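A day at the Dultomham van and courier open day

I have been meaning to write this up since April, when the daffodils were still out along the approach road and I had a good deal more energy for typing. My sister runs a small flower delivery round with two vans, and I do her books and paperwork, so when the invitation came through from Clilla, who arrange her van insurance, I said I would go along in her place. She had a wedding order to get out. I had a flask, a notebook and a nearly full tank, and off I went.

Dultomham is one of those places you think you know because you have driven round it so often. Clilla have the upper floor of a long brick building behind the builders' merchant, and Arullow, the repair people who mend a lot of the vans that Clilla's customers bend, have the yard and workshop next door. The two of them put the open day on together. Parking was on the grass, which was soft, and a very patient lad in a yellow coat had to push a Transit off it before I had even locked my door.

Coffee and badges were upstairs at half past nine. I had expected rows of chairs and a long talk, but they had split us into little groups and sent us round in turn, and mine was taken by Efe Wike, who looks after the small trader policies. She has been doing the job long enough to have heard every question there is, and she still answered mine as if they were fresh, bless her (there were a lot of them).

We began with the quote desks. I had always pictured a quote as something a computer spits out, and a great deal of it is, but Efe showed us the ones that get set aside for a person to look at. A mobile dog groomer with a water tank fitted in the back, for instance, or a man who uses the same van for plastering in the week and for carrying a disco at weekends. The question she came back to again and again was use. Carrying your own tools to a job is one thing. Delivering other people's goods for payment is another, and that needs to be on the policy in so many words. She told us how often a trader takes on a bit of parcel work before Christmas and never thinks to ring up. I wrote that down and underlined it, as my sister's nephew-in-law does exactly that sort of thing and I doubt he has rung anybody.

Somebody in our group, a tiler I think, asked whether his tools were covered if the van was broken into overnight. It depends on the policy, was the answer, and on where the van is kept and how it is locked, and there is usually a top limit for the lot and a smaller one for any single item. The policy she had open on the screen had a tool limit of £3000. There was quite a silence while everybody added up in their heads what was sitting in the back of their own van on the grass outside. She suggested keeping a list with photographs and receipts, stored somewhere other than the van, and I can see the sense in it, though I know very well how long it will take me to get round to ours.

From there we went along the corridor to the claims room, where it was much quieter than I expected. People were on the phone with their voices kept low, and there was a big board on the wall with the day's new claims on it: 18 of them by the time we came through, and it was not yet eleven. Reversing was by far the most common cause. Gateposts, bollards, the neighbour's wall. We were allowed to listen to a recording, with the names taken out, of a courier ringing in after being shunted at a roundabout, and what struck me was how much the handler got from him simply by being kind and going slowly. Where were you, which way were you facing, is anyone hurt, have you got the other driver's details? He hadn't, poor man. He had been so shaken up that he shook hands and drove off.

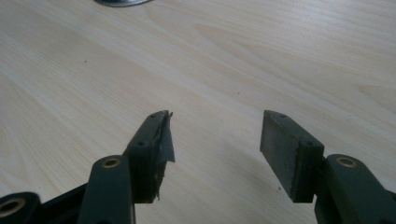 Pale wood tabletop with a soft, flowing grain.

Lunch was at noon, and a good lunch too. Sandwiches, a proper leek tart, and a tray of flapjack that went in no time. I sat with a couple who carry pianos, and they had me in stitches over a job involving a spiral staircase and a parrot. They also told me, more usefully, that their renewal had gone up sharply a couple of years ago and came down again after they moved the van off the street and into a rented lock-up. The rent ate up most of the saving, they said, but they slept better.

The afternoon belonged to Arullow. Chidubem Usman runs the workshop and he met us at the big doors with a box of ear defenders. I am not a mechanical person at all, but I could have stayed in there until dark. He had a van up on the lift with its nearside torn open from the wheel arch to the rear door, and he took us through how the job is priced, panel by panel, with the hours for fitting and painting set out separately. The estimate on that one came to £1437. A second van, standing beside it, looked to me as though it had hardly been touched, just a crease low down on the bumper, and he asked us all to guess. I said a hundred and fifty. It was £691, most of it for the parking sensors behind and the time needed to set them up again. I have not reversed in the same carefree way since.

He was very good on the subject of locks as well. Arullow fit extra deadlocks and a sliding-door guard made by a firm called Hegazy, and he let us have a go at the handle on a demonstration door bolted to a stand. It took two of us, leaning, and it didn't budge. Whether a better lock brings your premium down is another matter. Chidubem sent that one straight back to Efe, and she was frank that with some insurers it does and with others it makes no difference to the price, though they may still insist on it before they will cover goods left overnight. Her advice was to ask before paying for anything and to keep the fitting certificate.

There was a questions session at the end, back upstairs, and it did go on a bit. A gentleman at the front had a long-running grievance over a windscreen, and we heard all of it. But one or two things came up that I was glad to have stayed for. You can often name a second driver for just the weeks you need one, so long as you ask first. Telling your insurer about shelving or a roof rack matters more than I had realised, as racking counts as a change to the van. And if you are paying by the month, it is worth asking what the whole year would cost in one go, as the monthly price normally has interest in it. I knew that last one already, being the one who pays the bills, but I nodded along.

I came away just after four with a tote bag, a tyre gauge and a sheaf of leaflets, only to find that my own car had sunk a little into the grass. The same lad in the yellow coat came over and pushed. I gave him the last of my flapjack.

They are planning another open day in the autumn, with more on electric vans and charging at home, and my sister says she wants to come to that one herself. If you drive a van for a living, or do the sums for somebody who does, I would put your name down. Take wellies, and if you can get into Efe's group, do. In the meantime I have rung up about our racking, and it is now on the policy.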